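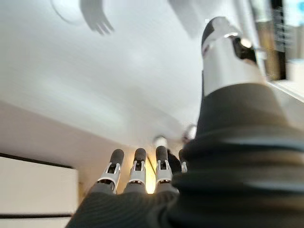 *Robotic hand with four fingers and thumb raised; a ribbed covering encloses the palm and wrist.*

The **Dirnlow Hand Project** is a student robotics course at the Nyitrai technical college in Mellano. Second-year students work in teams of up to 14 on the control of a five-digit robotic hand. The course runs from February to the end of the spring term and was set up by Anikó Simon, who still teaches it.

## Coursework

Teams first write a calibration routine for each joint, then a set of fixed poses, including an open hand and a pinch. The final task is a grasping test with 300 scored attempts. Objects weigh no more than 800 grams. Lab sessions are held on Friday.

## Records

Grasp logs are kept in a shared archive named Posia, which holds 2,098 entries. Failed attempts are logged in the same format as successful ones.

## See also

- Robot end effector
- Underactuation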